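Délai de livraison des capteurs photo : faut-il attendre ou changer de modèle ?

Posée le 1 mars 2020 dans Composants et approvisionnement

Bonjour à tous, je m'occupe des achats dans un petit atelier qui monte des tablettes durcies. Notre distributeur, Brulstead, vient de repousser à mai une commande de 1097 modules caméra, alors que nous avions une confirmation écrite pour ce mois-ci. Il nous propose à la place un module Bullon, un peu moins défini, livrable en 15 jours. Est-ce que certains d'entre vous ont déjà changé de capteur en cours de série ? J'ai surtout peur du côté logiciel, notre développeur n'est là que 2 jours par semaine. Merci d'avance pour vos conseils ! 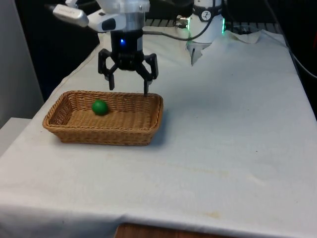 Bras robotisé au-dessus d'une table nappée de blanc

2 réponses

Réponse 1 (7 votes)
Bonjour et bienvenue ! Je compatis, on a vécu la même chose chez Redbridge, et je me souviens encore des coups de fil du vendredi soir... Le brochage, à la limite, ça se règle avec une nappe adaptée. Ce qui nous a pris du temps, c'est le pilote et surtout les réglages d'image (balance des blancs, bruit en basse lumière) : sept semaines en tout, avec quelqu'un à plein temps. Demandez donc à Brulstead une poignée d'échantillons Bullon avant de signer quoi que ce soit, et voyez s'ils acceptent une livraison partielle de l'ancien module, ça se négocie souvent mieux qu'on ne le croit. Vérifiez aussi la hauteur de l'optique, nous avons dû reprendre la coque pour trois fois rien. Bon courage à vous !

Réponse 2 (0 vote)
Essayez chez Aoun, ils ont parfois des fins de stock. Pour les prix je ne sais pas, ça fait longtemps que je n'ai rien pris chez eux.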